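Urngate workshop notebook
September 16, 2023
Tableware, Mirum set, first full day on the cloth

In before nine. Vaughn had already brought the Durrani carton up and left it by the sink with the delivery note taped to the lid. The note says carton 1107, mixed colours, bowls and cups, no lids. Lids are meant to follow. I have written to Durrani to ask when and had no answer by the time we packed up, which for a Saturday is fair enough.

Washed everything before starting. The last carton came with a slightly greasy feel on the insides, probably something left over from moulding, and it made the bowls slide out of each other more easily than they should. Hand wash, ordinary washing-up liquid, rinsed, dried with the lint-free cloths from the second drawer. We are down to the last of those cloths. On the list for Monday.

Settled the table covering. We have been going back and forth between the grey felt and the dark green cloth. The felt is flatter but it grips the foot of the bowls and they don't settle in the same way as they would on a kitchen table. The green cloth lets them slide a bit when pushed. It also shows every crease. I ironed it on Thursday and it has been folded since, so that was mostly wasted. Rachid suggested rolling it on a cardboard tube and we will do that from now on. The tube from the old Pultuvlow drawings is long enough.

Cloth also picks up specks. Went over it with the sticky roller and got most of them, then gave up. They don't affect anything we are looking at today.

What we want out of this: Pultuvlow have asked for a set that a household can stack in one cupboard without thinking about it, and that can be told apart at a glance by colour. The Mirum shapes are Durrani's existing tooling, so we can't change the walls or the foot. We can choose which colours, which sizes go together, and what goes in the box. The morning was for the bowls.

Notes on stacking. Same-size bowls nest well when both are clean and dry. The ridge sits inside the one below and stops. They come apart with one hand if you hold the rim of the lower one against the table, two hands otherwise. When wet they hold on to each other much harder. Tried a nested pair straight out of the sink and had to twist them to get them apart. Left them for the length of a tea break, draining, and they were still stuck. That needs to go in the report. People will stack these wet.

The pink ones are the worst for it. I can't see why colour would matter, so it may be that they are from a different run. Rachid turned a few over to look for a mould mark and the numbers on the base were too faint to read. Will ask Durrani. 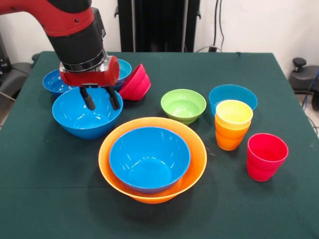
Laid out the back row first and worked forwards. I wanted the blues spread along the back so they could be compared with something else between them. Side by side the eye evens them out. With a pink next to a blue the difference between one blue and another is easier to catch, and I think there is more variation in the blue than Durrani's colour card allows for. Vaughn doesn't agree. He says it is the overhead light and the angle of the gloss. We swapped two of them over and he still says it is the light. I have put a strip of masking tape under the one I think is off and we will look at it again by the window on a dull day.

The green is the one everybody likes, me included. It is a smaller bowl than the blues and the pale inside makes it look clean. It would suit cereal or soup for a child. My only doubt is that it marks. Left a spoonful of tomato sauce in a spare green for an hour, wiped it, and there was a faint orange tide line. It came off in the dishwasher at 50 degrees but not by hand. The blue with the same sauce wiped clean. Should repeat it with turmeric, and overnight.

Bowls on their sides. People do lean these on one another in a cupboard or on a drainer when there's no room to put them flat, so it's worth knowing what they do. The ridges near the foot act as a sort of stop and a pink propped against an upright blue stays there if the table isn't knocked. Knocked the table with my hip by accident at one point and one of them rolled over. Fine on the cloth. On bare worktop it carries on rolling, and it went off the end and onto the floor. No damage apart from a small scuff on the rim. I have set that one aside and written SCUFF on the base in pencil so that it doesn't go back in with the good ones.

Lunch. Rachid had the good idea of using the bowls for it, so there is now one blue that has had lentil stew in it and will have to be counted as used. It kept warm better than I would have guessed. The rim is wide enough to hold without touching the hot part of the wall. Vaughn thought the rim was a touch sharp on the lip when drinking the last of it. I didn't notice.

Afternoon, cups. The cups nest the same way as the bowls but deeper, and the taper is gentle, so a stack gets tall slowly. Good for the box. Less good for getting them apart: with cups pushed down firmly you need to squeeze the lower one a little and pull. The yellow in the orange gave no trouble all day. The loose red-pink cup has been out on its own mostly so we had a single one to compare with the stack.

Tip test on the cups, empty, pushed at the rim with the wooden rule. They slide before they tip on the cloth. On the bare worktop they tip sooner if there is any water under the foot, otherwise they slide too. Half full they are steadier, as expected. Didn't bother with completely full as it only makes a mess and we know the answer.

Capacity. The large orange bowl is sold by Durrani as 1000 ml. Filled it from the jug to where I would stop if I had to carry it, and it was well short of that. Filled to the brim it does take it. So the figure is true but not much use to someone making a salad. Would rather the box gave the size in portions. Rachid to draft a line of wording.

I also like the orange bowl more than I expected to. It has a wide flared rim and it is the only one that looks like it is meant for the middle of a table. Moved it forward so there was space to work round it. The rest of the set looks like a set for children until the orange one is put with it, and then it looks like something for the whole house. Vaughn says the colour should be the same as the orange cup. I think near enough is fine. We will let Pultuvlow decide. 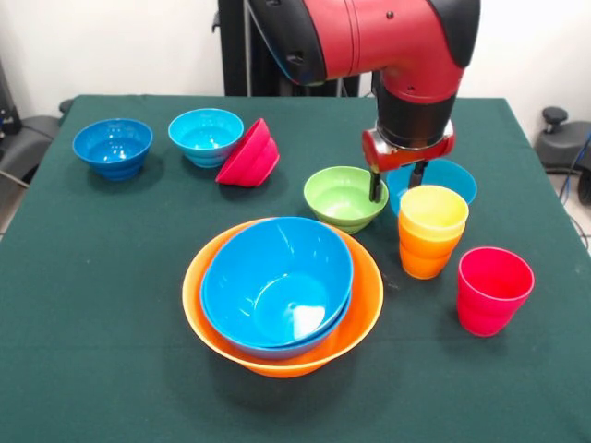
Afternoon layout. Green bowl mid-table, large orange bowl at the front, yellow and orange cups stacked to the right.

Tried putting the lot away in the wall cupboard as a household would. The shelf there takes it if the cups are stacked inside one of the blues and the green goes on top of everything else. The orange has to go on the bottom or it doesn't go in at all. Timed myself clearing the table into the cupboard without hurrying: about 7 minutes, including rinsing my hands and answering the door. Rachid was quicker but put the pinks in on their sides and they fell forward when he opened the cupboard again.

Points for the report, rough:

Wet stacking is the main complaint. Ask Durrani if the ridge can be interrupted so that air gets in. They'll say tooling. Ask anyway.
Blue variation, still argued over. See tape.
Green stains with tomato. Turmeric to do.
Capacity wording on the orange.
Mould marks unreadable on pink. Ask which run.
Lids, no date.

Odds and ends. The tap in the workshop sink is dripping again. I have wrapped the washer with tape but it needs a new one. The ruler with the steel edge has gone missing, last seen on the windowsill, and if either of you took it home please bring it back. The Durrani carton is flattened behind the door with the note still on it. Please don't put it out for recycling, we need the number if any of this goes back.

Last time we did a set like this was in March and I couldn't find half of my own notes on it, so I have put the colour card and the delivery note copy in the front pocket of this book.

Cloth brushed down and rolled on the tube. Bowls and cups washed again and left upside down on the rack, not stacked. Turmeric on a green and a blue overnight Monday, Vaughn to check them first thing.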